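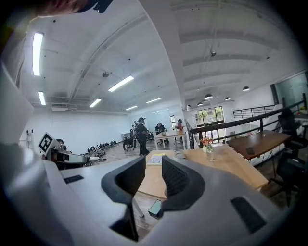 Desk tray

A desk tray (some people say catch-all, or valet tray) is a shallow, open holder that sits on a table and keeps small things from wandering off. I've been writing up office furniture for this wiki for a while now, and I'll admit the tray is my favorite entry, humble as it is!

Most trays are long and low, with a lip just high enough to stop a pen from rolling away. Plenty of them have shaped hollows too, and those are usually meant for a cup, coins or paper clips. The flat part takes whatever is long: pens, scissors, the remote for the meeting room screen. I like the long kind best, mainly because it can sit along the back of a table and leave you the front for a notebook.

Materials

Plastic, felt, leather, metal and wood are all common. The Sovico catalog split them into "hard" and "soft" trays back in 2000, and people in the trade still talk that way. Hard ones wipe clean. Soft ones are quieter (a big plus on an open upper floor, where every dropped key carries down the stairs).

Use on shared tables

On a shared table the tray belongs to the table, so personal stuff like phones stays out of it. Calis and Oberholzer both sell trays in sets, one per table, and Cetell makes one with a cable notch that I've never gotten along with. A small vase of flowers next to the tray is a popular touch. Keep water bottles a bit farther off, especially if there are books out. 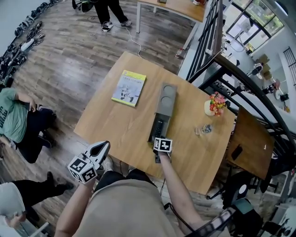 Where should the remote control go on a shared table?

In the flat section of the tray, lying lengthwise, so that the round hollows stay free for smaller things.

See also: Pencil cup, Letter tray, Meeting table

Last edited 23 May 2021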